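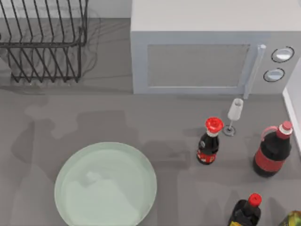 Wisus Publishes Results of Gripper Comparison in Simulated Kitchen

November 9, 2021 – Wisus, a maker of test software for robot arms, today released the results of a comparison of three grippers on kitchen pick-and-place tasks. The tests were run entirely in simulation, on a rendered countertop with a dish rack, a microwave, a plate, a wine glass and several bottles.

The grippers were a two-finger parallel model from Storis, a three-finger adaptive model from Mavromatis, and a suction gripper from Sinetti. Each was mounted on the same simulated arm and driven by the same controller. Each gripper made 260 attempts, starting from the same set of object layouts.

The task list covered lifting a wine glass by the bowl, picking up small and large cola bottles, raising a large round plate from the counter, and pulling the door handle of the microwave. An attempt counted as a success if the object was held for the full hold period without slipping, or, for the microwave, if the door passed the opening angle set in the test plan.

The Mavromatis gripper had the best overall result on bottles. It was also the slowest to close, and on layouts where bottles stood close together it often touched a neighboring bottle before reaching its target. The Storis gripper did better in those layouts and gave the best results on the microwave handle. It had trouble with the plate, where the fingers need to get under the rim.

The Sinetti suction gripper succeeded in 90 percent of plate attempts, the highest figure for any gripper on any single object. It was not able to open the microwave with the settings used. Results on the wine glass were poor for all three. Most failures there came from the glass tipping during approach, before the gripper had closed.

Wisus also compared two camera positions. An overhead camera looking down at the counter was tested against one mounted on the wrist of the arm. The overhead view found bottles more reliably but gave larger errors in the height of the glass. The wrist view reduced those errors and added time to each attempt, as the arm had to stop and look before moving in.

The company cautions that the results apply to simulated contact only. Friction values for glass and plastic were taken from bench measurements made in March, and the suction model does not include wear or dirt on the cup. A second round on physical hardware is planned, using the same task list and a reduced set of 23 layouts.

The full report, the layout files for all 103 starting scenes and the controller settings are available at no charge from the Wisus website. Registration is required to download the layout files. Gripper makers who want to have a product included in the next round can apply through the contact form on the same page.

About Wisus

Wisus develops simulation and test tools for companies that build or use robot arms. Its software is used for checking gripper designs, camera placement and controller settings before installation.

Media contact: Wisus Press Office, through the contact form on the company website.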